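Products > Handheld Grippers > Selex > Open Day Notes

Print this page | E-mail this page

Selex Handheld Gripper: Garment Handling Open Day

The Selex is a hand-held gripper for recording manipulation tasks without a robot arm. The operator carries the tool, works with its two yellow fingers, and the session is saved for training. Nosell builds it and Kimaro supplies the recording software.

Our open day in September 2025 was held in a furnished bedroom at the Wollodow site. Visitors asked for clothes, so clothes were the main job. A sweater on a flat bed is a good first task for a new operator.

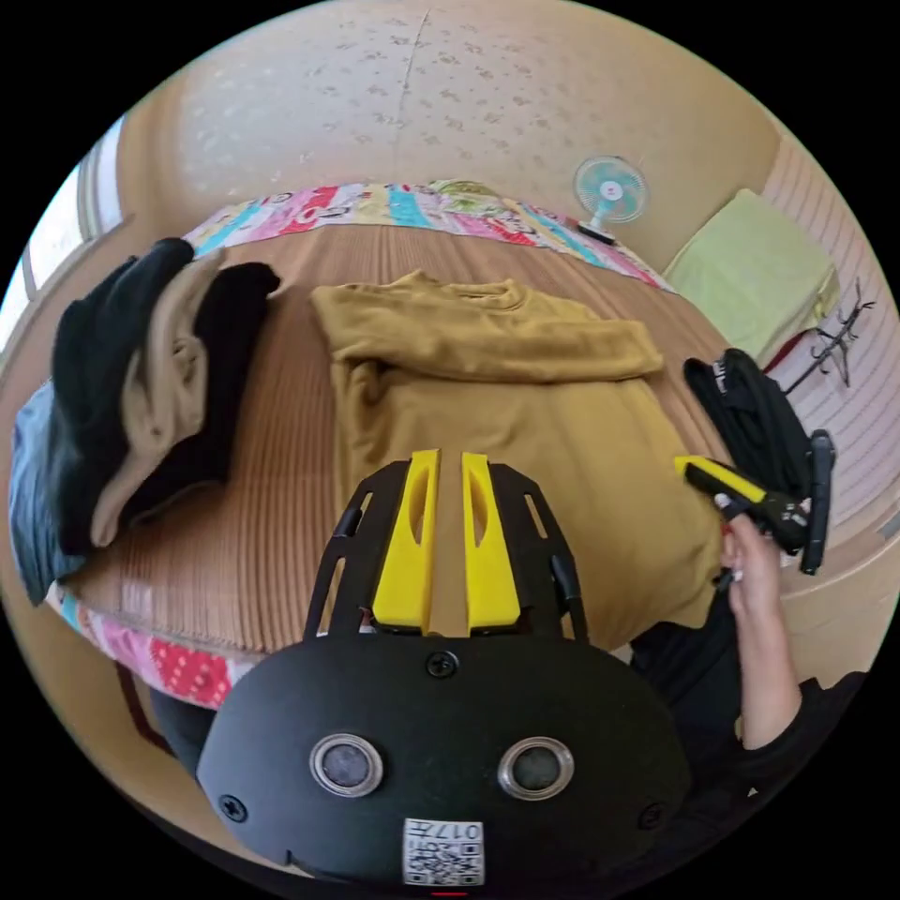 Picking up and holding

The fingers are narrow and slotted, and they close side by side. For knitwear we teach operators to take a small pinch near an edge and lift straight up. A large pinch bunches the cloth and makes the next fold harder to place. 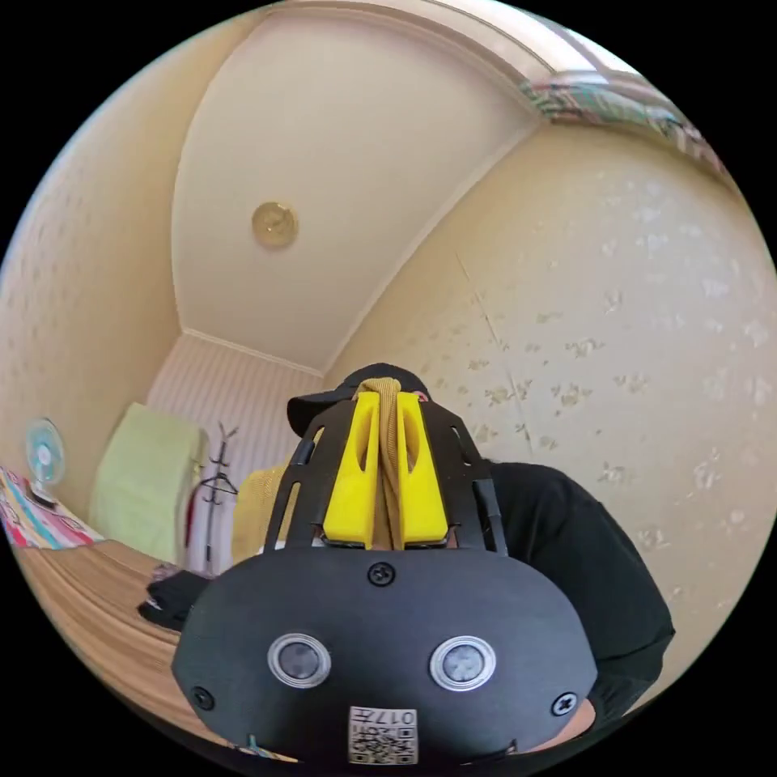
Grip force is set before the session and stays fixed until the operator changes it. Most visitors left it at the factory setting. Thin shirts need less, and the manual has a table for them.

Large garments go better with a gripper in each hand. One holds an end while the other finds the opposite corner, and both recordings share one clock.
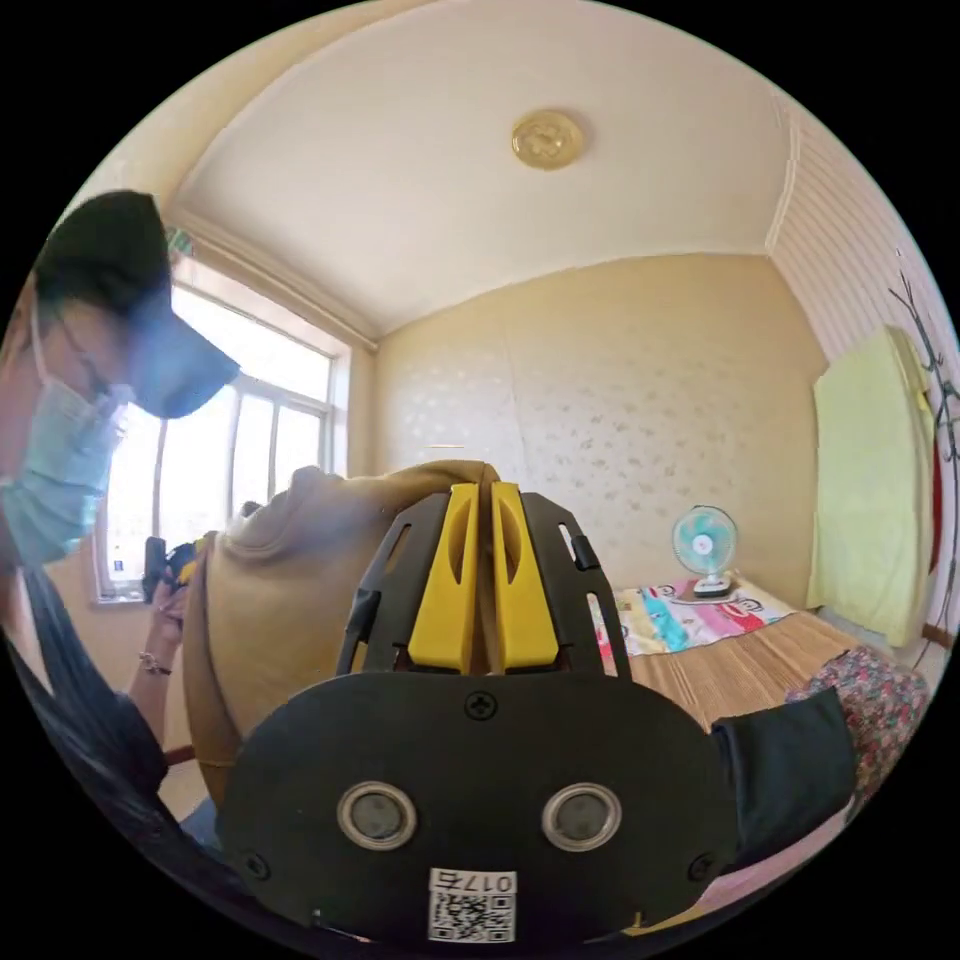
Wollodow asked whether the two-handed work could be done by one person for a full shift. It can, with breaks. We recommend stopping after 48 folds and changing tasks.

The day's log closed at 116 recordings. Each one is checked for dropped data before it is added to the set, which stood at 2846 when we opened and will be released at 3000.

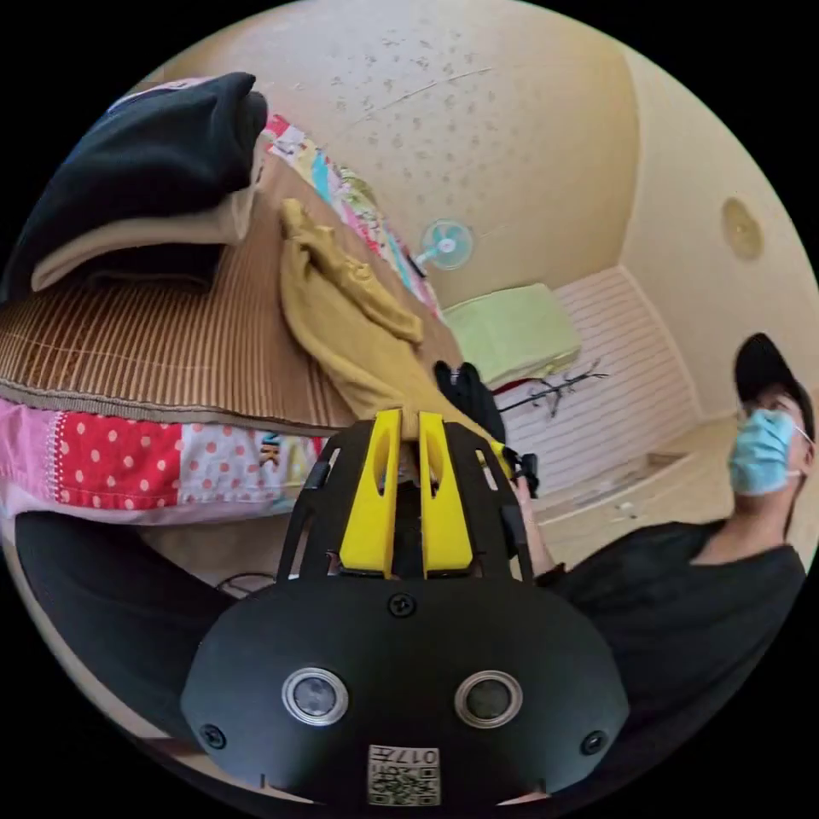

Files are exported at the end of each session. A folder holds the video, the finger positions and a short text note by the operator. The software will not export a session until the note is filled in.

Ordering

The Selex is sold singly or as a left and right pair. Spare fingers come in sets of two. The next open day is planned for February, and places can be booked through the sales desk.

Contact Nosell Sales | Copyright Nosell | Back to top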